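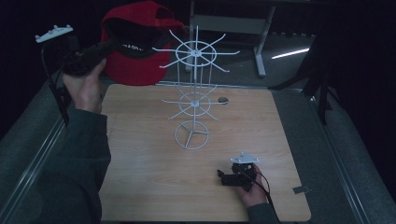

Equipment planning for next year: what we know and what we ask from you

Aug 11, 2026

The budget round for next year opens soon, and this time the hand-held grippers are the biggest line in the plan of the Annan room. Many readers of this newsletter have asked what we intend to buy, what it will cost and why the robot arms are not coming first. I try to answer in one place.

Where we stand

The Annan room works at present with one pair of hand-held grippers. One person holds both, left and right, and does the task at the table as the robot should do it later. The cap rack is the task that takes the most hours now. A baseball cap is a difficult thing to hold. The crown is soft, the bill is stiff, and the white wire stand has long thin arms which must not be pushed when the cap comes near. We chose it on purpose, as the Dovside shop wants to know by spring if hanging of soft goods can be automated at all.

With a single pair, only one table can work at one time. When a gripper goes to repair, the table stops completely. This is the main reason for the request.

What we want to buy

The request has two parts. The first part is 2 additional pairs of grippers, with cables and the white triangular top plates already mounted. The second part is a set of small things which are cheap one by one but were forgotten in the last budget: spare cables, spare jaws, replacement plates, and a box in which all this can be stored without scratching.

We have an offer from Werkeo for the complete grippers. The price is 905 dollars for each pair, and delivery is included if we order before the end of January. The spare parts are a separate offer of 489 dollars. Together the two lines make 2,299 dollars. Please use this sum in your own department sheets and do not round it, because the finance form at Firkstead compares the numbers automatically and sends back any form where they do not agree.

A word on the cables. In the current set they hang free from the gripper and go along the arm of the operator. It works, but after a long session some people feel the pull in the wrist – and a cable that passes over the edge of a table is a cable that wears out. We asked Werkeo for a longer and softer type. It costs 198 dollars for the full room and is not in the sum above. I put it as an optional line. If your group uses the room more than one half day in the week, please tell me whether you would support it from your share.

Why not the robot arms first

This question came from three departments, so I answer it with some care. An arm is a large purchase and it brings other costs with it: a stronger table, a fenced area, a safety inspection, a service contract, training for everybody who stands near it. None of these costs is small, and most of them return every year.

The grippers are a cheaper way to learn if a task is worth an arm. If a person with two simple jaws cannot hang a cap on the stand in a reliable way, then an arm with the same jaws will have trouble also, and we would like to know that before we sign a contract. If the person can do it, we have recordings which stay useful when the arm arrives. For this reason the arm is in the plan for the year after next, with only a note and no amount.

I understand that an arm looks better when visitors come. The decision can still be changed in the January meeting, but then somebody must bring a full cost sheet, including the floor work.

Small items for the tables

Some requests came by mail and I list them here, so that nobody sends them a second time.

A second wire stand, of a different height. Accepted. It will be bought from the consumables money and needs no form.

More caps, in different colors and with different linings. Accepted. Old ones are welcome too, if they are clean. Please put them on the shelf by the door and not on the table.

Better light over the tables. Not decided. The floor of the Annan room is rather dark in the area behind the table, and the operators would like a lamp there. The building office must first say what can be fixed to the ceiling.

New table tops. Not accepted this year. The light wooden top does its work well, and the carpeted platform under it is in good order.

Shared use and shared cost

Until now the Annan room has paid everything from its own money, also when Dovside was using it. From next year the cost will be divided according to booked hours. This means that the booking list must be correct. Please cancel the hours which you do not use, at the latest on the evening before. Hours that were booked and not canceled will be charged like used ones.

Groups that bring their own objects do not pay extra for them, but they also have to take them away again. Anything left in the room for longer than a month goes into the common boxes and can be used by all.

How to send your numbers

The form is the same as last year, with one new column for spare parts. Fill in the expected hours for each quarter, the tasks you plan and whether you support the optional cable line. If you do not know the hours yet, write your best estimate and mark it with the letter E. An empty field is read by the system as zero, and in this case your group gets no place in the first booking period.

Send the form to the planning mailbox of the Annan room. Requests that arrive after the closing date will be collected for the January meeting, where we have a small reserve. The reserve is enough for repairs, but it cannot pay for another pair of grippers.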